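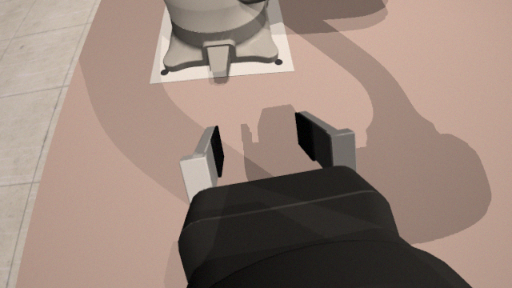
What do you do when the fog never lifts? You stay put, turn the exposure up a little so the gray doesn't go muddy, and look for one dark shape to hang the picture on.

I learned this at Pirkdale last October, after driving out before sunrise with my whole heart set on a golden reservoir (and a thermos of coffee I'd forgotten to close properly). The sun never showed. I grumbled for a while, then noticed an old fence running down into the water, and that was my morning gone – happily gone, I should say. I came home with 112 pictures and liked 2 of them, a pretty good rate for me! 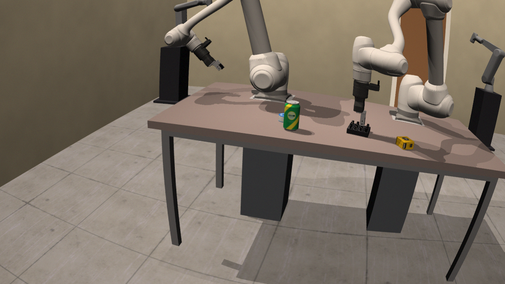 A reader wrote in after my last post that fog always looks better in black and white, and that I was wasting my time fussing over color. I can see the point, I really can, but there was the faintest bit of blue in that water and I'd have hated to lose it. So one print stayed in color and the other went gray, and they hang side by side in the hallway.

Most of the morning I shot at ISO 200 on the tripod, with a slow shutter to smooth out the ripples. 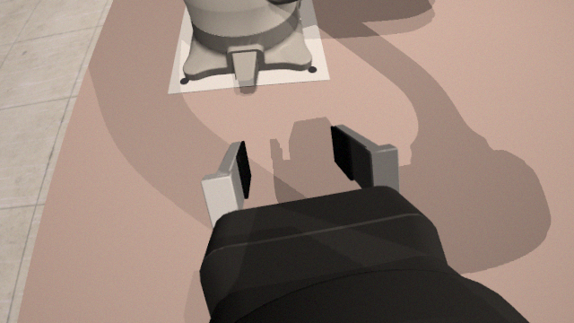
I also wiped the front of the lens every few minutes, as the damp settles on the glass before you notice it, and I kept a dry cloth inside my coat for that. Next time I'm bringing two cloths and a better thermos.

Recent posts
Frost on the Lundeline footpath
My Tamiru camera strap, one year on
Shooting through a rainy window

Contact | Copyright, all photos and words my own | Back to top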